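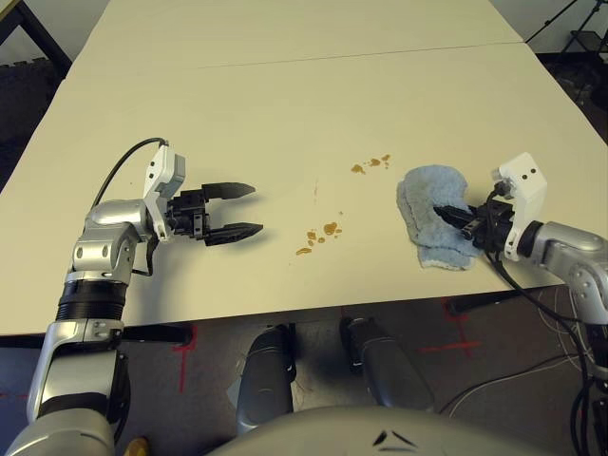

Dernière modification de la page : janvier, 23 h 12

Article 6

Montri Ongart connaissait le règlement par cœur et il en était amoureux. Le cahier Drillel, deux tomes, 2379 alinéas, tous consacrés à la manière dont un robot doit toucher les choses des hommes ! Il le lisait dans le tram de Skullville, il le lisait en mangeant.

« Article 6, récita-t-il en entrant dans l'atelier. Le bras qui n'essuie pas reste ouvert, visible, et ne prend rien. »

Tsang, la machine, ne répondit pas. Elle répondait rarement avant midi.

« Et l'article 12 ?

– On va de la tache propre vers la tache sale, dit enfin Tsang. Je n'ai jamais compris ce qu'était une tache propre. »

Montri éclata de rire. Quelle question magnifique ! Il la nota dans la marge, au crayon, avec trois points d'exclamation.

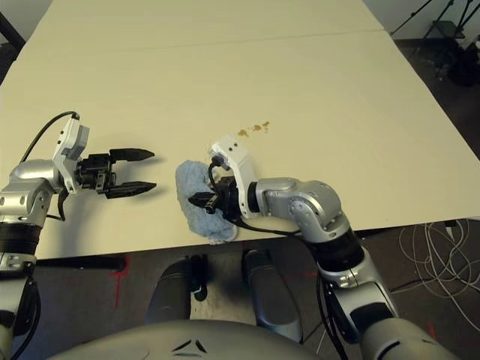

Tsang au travail, chiffon bleu dans la pince droite.

La maison Millon payait 600 couronnes l'amendement retenu. Montri s'en moquait, il aurait payé lui-même. Ce qu'il voulait, c'était voir une règle naître, là, sur une table, entre deux pinces.

« Laquelle d'abord ? demanda-t-il.

– Le texte ne le dit pas.

– Alors on l'écrit ! »

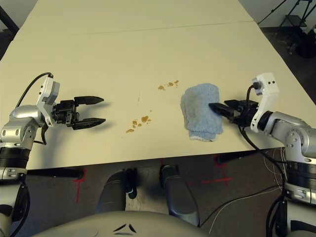
Une bonne règle, pensait Montri, commence par une hésitation qu'on a pris la peine de regarder. Il tira un tabouret et ouvrit le cahier sur ses genoux. Les petites gouttes brunes en haut, les grosses éclaboussures plus bas, près du bord : la plus petite, ou la plus proche de l'homme ? Il écrivit « la plus proche », raya, récrivit. Tsang attendait, la pince posée sur la serviette pliée.

« Je peux donner mon avis ? dit la machine.

– Alinéa 2380, dit Montri, le crayon levé. Je t'écoute. »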